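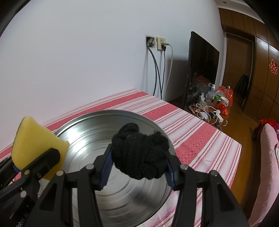

Wool socks get thin at the heel after one winter – darn or throw away?

Posted by Eskil Sæther, January 13, 2026

Hello all. I bought several pairs of wool socks in November from a small shop in Clivoldale. I use them every day inside work boots. Now the heel of two pairs is so thin that I can see my skin through it, but there is no hole yet. The rest of the sock is still good and thick. Is it worth to repair them at this stage, or must I wait until there is a real hole? I can sew a button, but I have never darned anything. I also wonder if I wash them wrong. I use 40 degrees and normal powder.

Kausar Soomro
Do it now, do not wait. When the threads are thin but still there, you can follow them with the needle and the repair becomes flat. Turn the sock inside out, put something round in the heel (I use an old light bulb), and sew rows of small running stitches across the thin part. Start in the good fabric, a finger width outside the worn area. Leave a small loop at the end of each row, otherwise it pulls together after the first wash. Use yarn with a little nylon in it – pure wool will be thin again very soon. For washing, I would go down to 30 and take a wool detergent. Normal powder often has enzymes that are hard on wool. And no tumble dryer.

Danish Cheema
just buy new ones, life is short

Hjalti Vigfúsdóttir
I agree with Kausar about the nylon. Please look also inside your boots. My heels wore out in the same place every year, and the reason was a rough seam in the lining. A new insole and a leather patch cost me 54 kroner, and the socks last much longer now.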